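Sorting robot learns to follow handwritten labels

A research group at Ladgate has reported a method that lets a robot arm sort objects by reading labels written by hand and placed next to each container. The method, called Clodia, does not need a list of categories ahead of time. The robot reads the words, looks at what is on the table and works out which item belongs with which label.

In earlier systems, changing the categories usually meant changing the software. With Clodia, a person writes a new label on a sheet of paper and lays it down. One of the test setups used two wicker baskets, one for fruits and one for office supplies, with a toy banana and a roll of clear tape among the things to be sorted.

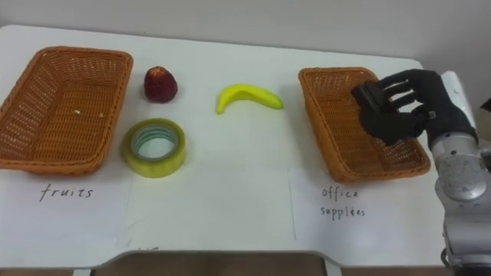
How it was tested

The group ran 199 trials with different sets of objects and labels. Training used 125 demonstrations recorded by people guiding the arm, and none of them included the label words used in the trials. Messy handwriting and small spelling slips caused few errors, the group said. Most failures came from the grasp, with round objects slipping out of the fingers before they reached a basket.

The robot was slow. A full table took it roughly 100 seconds to clear, and it stopped when an item fit neither label. The group plans to add a spoken question for those cases.

What comes next

Nerkel, which makes sorting equipment for small warehouses, is paying for a second round of tests starting in June. Those will use deeper bins and labels with more than one category on them.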